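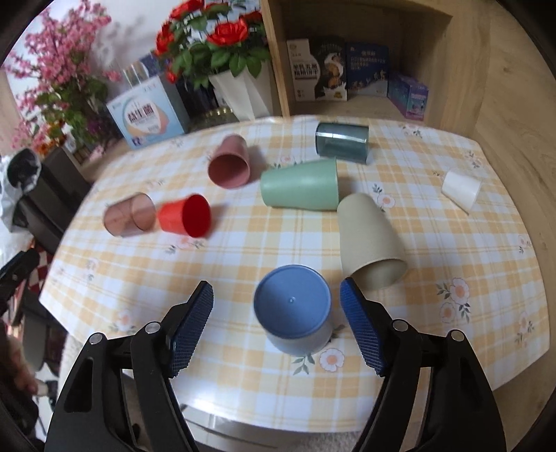 Cups on a plaid tablecloth, including a light blue one standing upside down.

Search this site
Go

Polypropylene is the default material for reusable cups in the budget and middle ranges of the kitchenware trade. It is light, it tolerates a dishwasher's top rack, and it softens well above the temperature of hot tea. Its weakness is colour. The resin itself is close to colourless and slightly cloudy, so every shade on a shop shelf comes from pigment added as a concentrate before moulding.

The concentrate is called masterbatch. Farooqui, a compounder that supplies several moulding shops, sells it as pellets and recommends a dose by weight for each shade. Pale colours are harder to hold than dark ones. A small error in dosing barely shows in navy, but in a light green it produces a batch that will not match the one before it.

Organic pigments bring a second difficulty. Some of them act as nucleating agents, which means the plastic crystallizes sooner as it cools and shrinks by a different amount. A mould cut for white parts may turn out blue parts that are slightly out of size. With a single cup this hardly matters. With a stacking set it decides whether the cups come apart cleanly or jam.

Bolia, whose Rika range is sold in 13 colours, addressed this by grouping shades according to shrinkage and running each group on its own cooling time. The longest group stays in the mould 5 seconds more than the shortest. That lengthens the run, and the cost is spread over the whole range — buyers will not pay more for one colour than another.

Fading is tested separately. Jeluver, a contract laboratory, exposes sample plaques under a xenon lamp and reads them against an unexposed control. In its February series, 66 plaques went in and 40 stayed within the agreed tolerance. Most of the failures were yellows and pinks. Stabilizer helps, although the grade has to be one permitted for contact with food.

At home, the practical advice is short. Keep bright cups off a sunny windowsill, and wash tomato sauce out promptly, as the red colouring in it migrates into the plastic and stays there.

Last updated: February

Contact us | Copyright, all rights reserved | Back to top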